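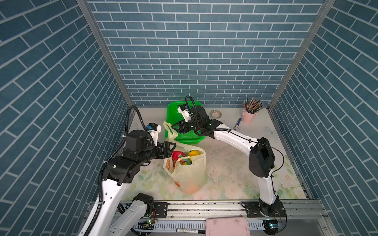
Rule Two and Other Disappointments

Pauline Tindall wrote the bench rules at Ledari, and she would like it known that the first draft was one page. It is now 20.

"People kept being creative," she says.

Her subject is two-armed work, in which a pair of robots share a small pen and a bag of toy fruit. Rule one covers who may reach in while the arms are powered. The answer is no one, and it takes up a paragraph. Rule two says the cables get checked before each session, through the full bend of every joint. "A loop that looks fine at rest can look very different with the elbow up. Everybody agrees with that rule. Then I read the log."

The log, at last reading, had 1,502 entries. Many say "ok."

I ask about rule three, on loose items inside the walls. Tindall sighs. Anything that isn't part of the task must be written down or taken out, pens and tape included.

"Usha Thomas wanted a rule for plastic bags," she says. "I told her a bag is just an object with opinions. She wrote the rule anyway, and it's better than mine."

The next revision is due in April. She expects it to be shorter, and has expected this before.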